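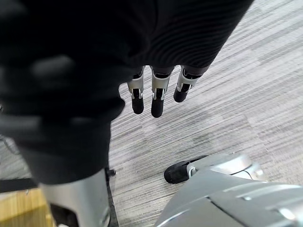

Small rooms, big ideas: Bent Lauritsen on building tight

Bent Lauritsen has spent 14 years designing homes for people who have been told their plot is too small. Ask him about the smallest and he beams.

“Plustow was 37 square metres, stairs included,” he says. “I loved every one of them!”

The house, wedged between two brick terraces, won his practice Ekadik a flood of enquiries, and it's easy to see why. The stair doubles as a bookcase, the bath sits under a skylight and the hall is wide enough to stop and talk in – something Lauritsen feels strongly about.

“People squeeze the hall first,” he says. “Then they spend 50 years bumping elbows and wondering why they're cross when they get home.” 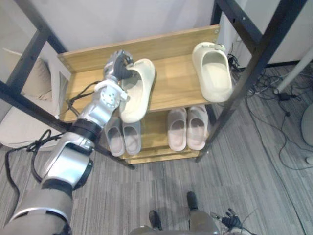
A cream slide sandal at the shoe rack.

His next scheme is bigger: 60 flats on the old Fumex yard, with planning drawings due in December. He's working with the engineering firm Liepiņa, and talks about their timber floors with real delight.

“They got the floor depth down by almost a hand's width. Do that on every storey and you've got taller windows all the way up, for the same height of building. I rang them just to say thank you.”

Would he live there himself? “Top floor, north side,” he says at once. “I've already worked out where the table goes.”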